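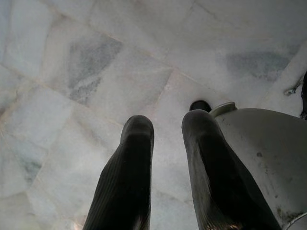
Looking After a White Marble Tile Floor

I love a marble floor! Ours runs all the way through the downstairs hall, and after years of fussing over it I'm still finding out new things. White marble with cloudy gray patches is my absolute favorite, and it's also the kind people write to me about most, usually in a panic over a mark that has been in the stone all along.

Stain or veining?

Get down low with a flashlight and look along the tile. Veining is part of the stone, so it won't have a ring, a drip shape or a sticky edge. If you still can't tell, lay a damp white cloth on the patch for 15 minutes and see if any color lifts. Then leave it alone for a day - damp marble goes darker and you'll scare yourself silly if you check too soon.

Everyday cleaning

Dust mop first, every time. Grit is what dulls the polish (and it gets in by the front door, so a good long mat is worth every penny). Then mop with warm water and a pH-neutral stone cleaner, wrung out until the mop hardly drips. Work in small areas and dry each one with an old towel. I push mine around with my foot, which is oddly good fun!

No vinegar, no lemon, no bathroom descaler. They etch the surface, and mopping won't bring the shine back.

Tan grout lines

Pale grout picks up a tan tint from mop water, though some grout is sold that color, so check a corner behind a door before you start scrubbing. For dirty lines, mix baking soda and water into a paste and use a soft toothbrush, keeping to the joint as much as you can. Rinse twice. I did nearly 20 feet of it one Thursday evening with the radio on and was thrilled with the difference.

Hazy tiles

A milky film is often just cleaner that wasn't rinsed off. Go over one tile with plain warm water, buff it dry, and compare it with its neighbor. If the haze stays put, call a stone restorer before you buy any polishing powder.

- Ashton Paewai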